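Moving the sewing room upstairs

We bought the house in Briston two years ago and I put the sewing room in the basement because that was the room left over. It has one small window at ground level and the light is bad from October to April. I sewed down there anyway. I picked the wrong thread more than once, navy for black, and only saw it when I carried the piece up to the kitchen. This spring I moved everything to the back bedroom on the second floor.

The back bedroom faces east. I get good light until 1 p.m. and decent light after that. It is smaller than the basement room, so the first job was deciding what not to bring up.

Fabric was the hard part. I had six bins of it. Four of them held cuts under a yard, saved for quilts I had not started. I kept the cottons I could name a use for and gave the rest to the school. The wool stayed. I had paid real money for the wool, most of it from the Rundik mill shop before it closed, and I still plan to make the coat.

The cutting table did not fit up the stairs. It was made in one piece and the turn at the landing is too tight. I tried it on end, then with the legs off, and scraped the wall both times. In the end I sold it and bought a folding one from Pronik for $499, which was more than I wanted to spend. It is the right height for me, though, and my back is better for it. The old one was three inches too low and I had been bending over it for years.

The floor took longer than I planned. Under the carpet were pine boards in fair shape with staples all the way around the edge. I pulled the staples over one long evening with pliers and a flat screwdriver. I did not sand. I washed the boards twice, let them dry, and put down two coats of clear finish. Pins are easy to find on it. On carpet I found them with my feet.

Electrical: the room had two outlets, both on the same wall, and the iron and the space heater together tripped the breaker the first cold morning. The electrician ran a new line for the iron and charged $184. I would do that first if I were starting over, before the floor and before the paint, as he had to move everything I had just put in place.

The whole thing came to $3,720 with the floor finish, paint, table, shelves, the electrical work and a new chair. The shelves were the biggest single cost. I had them built in along the short wall by Nyarko Carpentry, and they go up to the ceiling. I need a stool for the top two, so that is where the wool went.

Small things I am still working out. Bobbins are in a drawer, sorted by color, and I like that. Zippers are in a drawer too and they tangle. Patterns are in large envelopes standing up on the lowest shelf, with the number written on the top corner. Elastic I have not solved. I have tried winding it on cards and it slides off, and in a bag it turns into one lump. For now it is in a box with a lid, along with the bias tape and anything else that comes in a length.

I am trying to keep to boxes with lids or clips from now on. The open baskets I used in the basement filled up with dust and thread ends, and I never knew what was at the bottom. 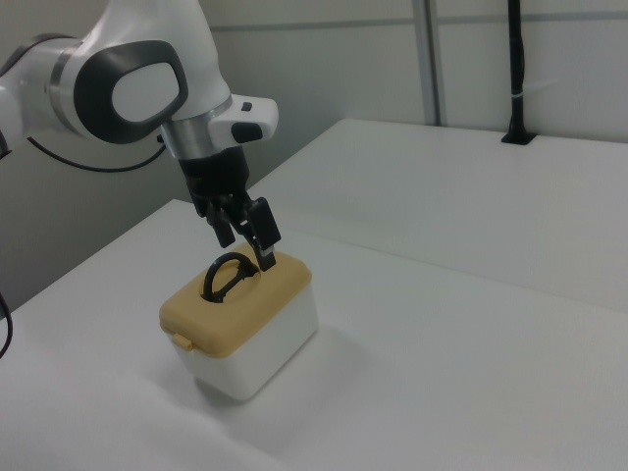
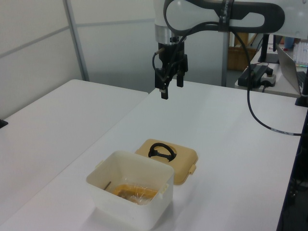
A box with a handle on the lid, and a plastic container with clip tabs on the rim.

Next is the curtain. East light is good for sewing but it is already fading the fabric on the middle shelf, so I need something lined. I have the lining and have not picked the front yet.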